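Cleaning cloth

A cleaning cloth is a piece of absorbent fabric used by hand to wipe, dry, dust or polish household surfaces. It is larger and thinner than a sponge, can be folded to expose a fresh face, and in most cases is washed and used again. Common names include dishcloth, dishrag, wash-up cloth and, for the drier kinds, duster.

Materials

Cotton was the usual fiber for most of the twentieth century. Terry cotton has uncut loops that hold water and give some scrubbing action. Waffle weave dries faster and leaves less lint. Worn towels and undershirts are still cut up for rags in many homes.

Microfiber, made from very fine polyester and polyamide strands, came into general household use in the 1990s. Its weight is stated in grams per square meter (gsm). A cloth of 300 gsm suits general wiping, while heavier grades are sold for drying cars and large panels. Cellulose sponge cloth is stiff when dry and softens in water.

Color

Cloths are sold in strong single colors so that those for one room are not carried into another. Red is often kept for toilets, blue for general surfaces, green for kitchens and yellow for washbasins, but there is no single rule, and the scheme changes from one building to the next. Orange has no fixed place in it. The Trellovness range of knit cloths, for instance, lists orange for countertops and tables, whereas Mirna sells the same color for windows.

Use on stone and stone-look surfaces

Marble is softer than granite and is marked by acids such as vinegar and lemon juice. It is normally wiped with a soft damp cloth and a neutral cleaner, then dried with a second cloth to prevent water spots. Surfaces that only carry a marble pattern – laminate, vinyl film, printed glass – resist acid better but show streaks just as easily when glossy. Grit caught in the fabric can scratch either kind, and the cloth should be shaken out or rinsed before use.

Folding and picking up

A cloth folded in half and in half again gives eight clean faces, used one after another. Cloths for quick jobs are often left unfolded and picked up by pinching a small area, so that the rest hangs in loose folds from that point. Pravesh Du Plessis, in the housekeeping manual Sithole, calls this the "tent lift" and recommends it for carrying a used cloth to the laundry.

Washing

Cotton cloths tolerate hot water and bleach. Microfiber is washed warm, without fabric softener, which coats the strands and lowers absorbency. It is kept apart from cotton, whose lint it collects. A damp cloth left bunched up soon smells sour – it should be hung open to dry. 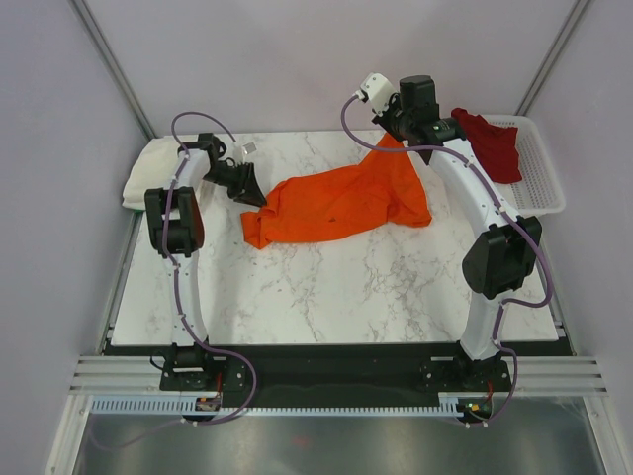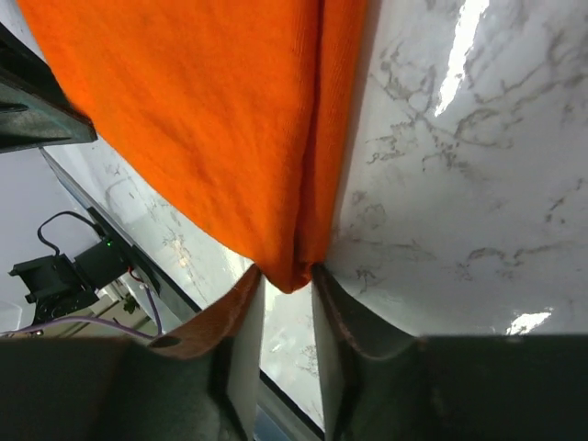 Orange cloth on a marble-patterned tabletop (first picture) and gathered to a point in a gripper (second picture).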